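### 3.2 Collecting the demonstrations

Claims about how much data a policy needs are usually made without saying what the data looked like. We try to be plain about ours. All examples for the Sosholm task set were gathered on one bench with two arms, by two operators, and the second author (Roxana Toma) reviewed every recording before it entered the training pool. She had no part in the teleoperation. We don't think this makes the set clean. It means the errors were at least looked at by a person who had not made them.

Each operator recorded 16 demonstrations per task over 8 tasks. A demonstration was kept if the goal state was reached and neither arm had to be stopped by hand. We had first planned a stricter rule that also threw out hesitations and regrasps, as the Rundwood protocol does, and dropped it after a trial week in May. The strict rule left us with short, smooth recordings that all looked alike, and a policy trained on them had nothing to copy once it drifted off the usual path. Whether the looser rule is better in general we can't say. We only compared the two on a single task.

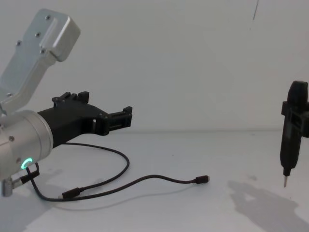

**Figure 4.** The two-arm bench during collection. Left, an arm with an empty gripper above a loose cable; right, a tool with a metal tip held upright by the second arm.

Cables gave us the most trouble. A rigid part can be put back in a marked spot between recordings, but a cable takes a new shape every time it is laid down, and operators tend to lay it down in shapes they find easy. Sheehan noticed this in his own recordings: the plug end pointed the same way in nearly all of them. We then drew start layouts from a shuffled deck of cards, which helped, though a person still had to turn the card into a real cable on a real table. Reported variety in such sets, ours included, should be read with that in mind.

A second doubt concerns the background. White table, white wall and steady light make the images easy to learn from, and success rates obtained there say little about a cluttered shop floor. We recorded 5 extra demonstrations per task with the Brimska lamp moved, and we report those results separately in Section 5.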